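# New song cycle for Herkel as the Jendale Players open their winter season

November 18, 2019

It isn't often that a town the size of Herkel gets a piece of music written especially for it, so there was a good deal of quiet excitement when the Jendale Players let slip in October that their winter season would open with a brand new work. The piece is called *Letters from the Ferry*, it lasts a little under half an hour, and it was written over the past year by the composer Tatu Nyanda for mezzo-soprano, clarinet, viola and piano.

The singer is Despina Golob, who will be known to many readers from her recitals at the Eskola Hall (and to a fair few of their children from the Saturday singing mornings, which she still runs whenever her diary lets her). She and Nyanda first worked together on a pair of short songs, and the new cycle grew out of those – one of them has even found its way into the finished work, slowed down a little and given a new ending for the viola.

The words come from letters written by people who worked on the old river crossing, and kept ever since in the town archive. Nyanda read through some 430 of them before settling on the 16 that are used. A few are set whole, others give up just a line or so, and there is one, a rather cross note about a missing pair of boots, which is spoken over the piano and not sung at all. Golob has asked for the full texts to be printed in the programme, spelling mistakes included, so that people can follow along or simply take them home and read them over a cup of tea. 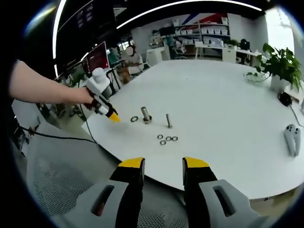 Nyanda says the hardest part was knowing when to leave the letters alone. Some of them were so plain and so well put that every tune he tried seemed to get in the way, and in the end he gave those to the voice on very few notes, with only the clarinet for company. He added that Golob had been very patient with him, as whole pages were still changing after the first rehearsal, and that the low, almost whispered close of the last song was her suggestion.

Golob, for her part, has been singing new music for most of her working life and clearly enjoys having the composer in the room. She told us that with an old song you can only guess what was wanted, whereas with this one she could ring up and ask, and did, sometimes rather late in the evening. She is especially fond of the third song, in which a deckhand tells his sister about the first frost on the water – it sits high in the voice and takes a lot of breath, but she says it is a joy once it gets going.

The evening begins with 2 of Nyanda's earlier pieces for solo piano, followed by a group of folk songs in arrangements for voice and viola. The new cycle comes after the interval, and the players will stay on afterwards for a chat with anyone who would like one.

There will be 3 performances, the first at the Eskola Hall in Herkel and the others at the Homico Rooms, where the stage is smaller but the piano has lately been restored and is said to be sounding lovely. Tickets can be had from either box office, and under-eighteens get in free with a paying adult. Doors open half an hour before the music starts.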